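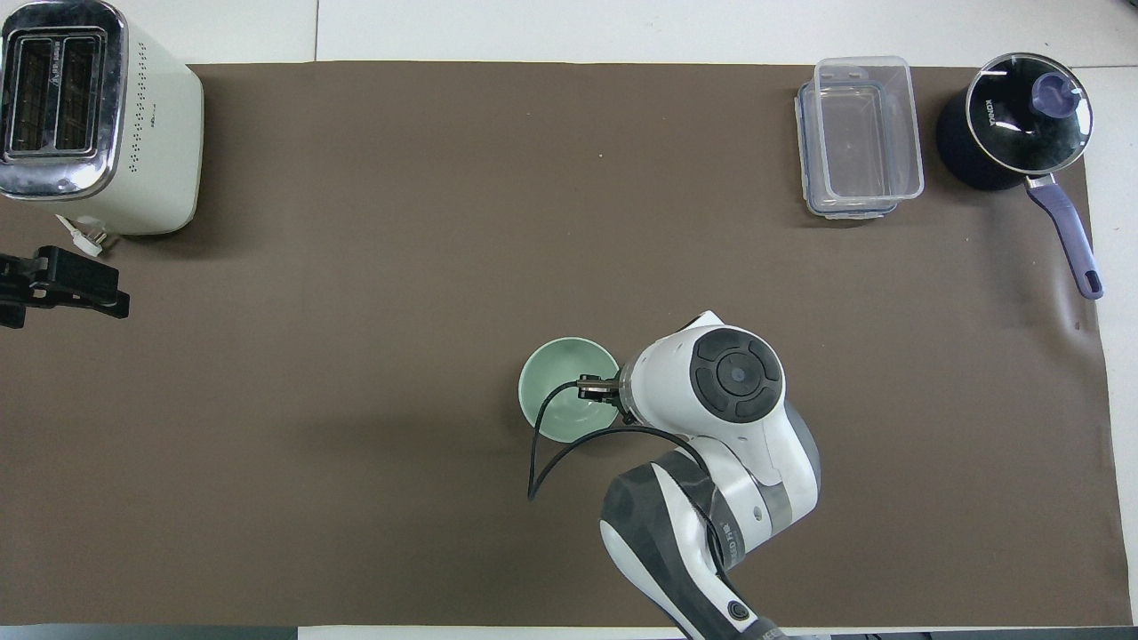

Subject: Re: [altitude-bakers] Rye that rises too fast
List: altitude-bakers, message 2393

> We moved up to Dritwood last spring (4000 feet, according to the sign
> outside the post office) and my rye has been a mess ever since. At our
> old place I let it sit overnight and baked it first thing. Now it
> climbs up over the pan by bedtime, then sinks in the oven and comes
> out with a gummy stripe along the bottom. Same flour, same starter,
> same pan. I've tried a hotter oven and that only burned the top. Do I
> cut the starter, or the water, or both? And is anyone else up here
> using the dark rye from Charpentier?

Oh, welcome to the hills! I had that same gummy stripe my whole first winter and I'm so glad you wrote in, because rye up here can be wonderful once you get the timing down.

I'd start with the starter and leave the water alone for now. Cut the starter by a third, keep everything else the same, and watch the dough instead of the clock. Rye gives you pretty clear signs. When you see little pinholes opening up across the top, it's ready to go in, even if it hasn't reached the rim. I used to wait for the rim (my old recipe card said to) and every single loaf sank on me.

If you really want to keep your overnight schedule, put the pan in the fridge after an hour on the counter. Mine goes in at 9 pm and bakes at 6 am and it's been steady as anything, even in September when my kitchen is still warm.

About the oven: start hot for the first 15 minutes, then turn it way down and give it longer than you think it needs. Put foil over the top if it's getting dark. And then let it sit a full day before you cut it! I know, I know. But I've cut into a loaf at four hours and at twenty-four, and they could have come from two different bakers.

Yes to the Charpentier dark rye, I love it. It drinks more than the Susard flour I used before, so if you ever switch between them, hold back a splash of water and add it at the end. The Trekwood store had the 5 pound bags last time I stopped in, on the bottom shelf by the oats.

One more thing, for the loaves that sank: slice them thin and toast them twice on low, with a few minutes to cool in between. The gummy part firms up and gets almost nutty. Butter, salt, sliced radish on top. I've served that to company and had people ask for the recipe.

Please write back after your next bake, and tell us what pan you're using. I have opinions on lids!

--
altitude-bakers: to leave the list, send a blank message with "unsubscribe" in the subject line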